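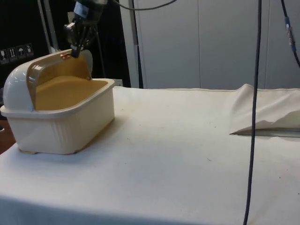
Moving from an advisor to an automated portfolio, keep the old account open?

Forum: Investing and Retirement
Thread: 8 replies

plainledger
I have had a managed account with Druvmont since my first real job. The fee never bothered me when the balance was small. Last year I paid $3,446 in advisory fees and spoke to my advisor twice. One of those calls was about a beneficiary form.

I am looking at Zuroron's automated portfolio. Same sort of index funds, much lower fee. My question is whether to move everything at once or leave part of it at Druvmont for a while. It is a taxable account, and two of the old funds have large gains.

hkgunn
Ask Zuroron which holdings they will accept in kind before you sign anything. Some of these services take the transfer and then sell whatever does not fit their model. If your two old funds get sold you will owe tax on the gains this year.

plainledger
I asked by chat. The answer was "most ETFs and some mutual funds." Not very helpful.

tetteh_a
Get a list by ticker, in writing. I moved to Nitia two years ago and they told me the same thing on chat. The written list was different, and one fund I cared about wasn't on it. I ended up leaving that fund in a plain brokerage account and moving the rest.

Grimur B.
I'll disagree with the direction this is going. You are comparing a person with a piece of software on price alone. Two calls a year is partly on you. Did you ask for a tax plan, or a look at your withholding? A decent advisor does that for the fee you are already paying.

plainledger
I asked for a tax plan in January. I got a PDF with my name on the cover and a page about staying the course.

Grimur B.
Then you have a bad advisor. That is a reason to change advisors — I still don't see how it's a reason to go without one.

tetteh_a
Or he pays a flat fee to a planner once every couple of years and holds the same funds himself. I don't see what a percentage every year buys for someone with a simple situation.

Grimur B.
You don't know that it's simple. He hasn't said whether he's married, whether there is a pension, or anything else.

inger_k
I worked in account transfers for seven years, so a few practical points.

Check whether Druvmont charges an account closing fee. Also check how they bill. If it's quarterly in advance, ask whether the unused part is refunded when you leave.

Download all your statements and the cost basis report before the transfer starts. Basis normally follows the shares, but it can arrive later than the shares do, and older lots are where I saw the most mistakes.

Turn off dividend reinvestment a few weeks ahead. Otherwise you get small leftover amounts trailing behind.

hkgunn
Seconding the cost basis report. My sister Kolbrún had lots come over with the wrong purchase dates, and fixing it took most of a spring.

plainledger
Thanks, all. To answer Grimur, I'm married, no pension, no kids, both on salary. I'll ask Zuroron for the ticker list and call Druvmont about the closing fee. If the two old funds can't move in kind I'll probably leave them in a self-directed account and move the rest.

tetteh_a
Post the list when you get it. I'd like to see if it's any better than Nitia's.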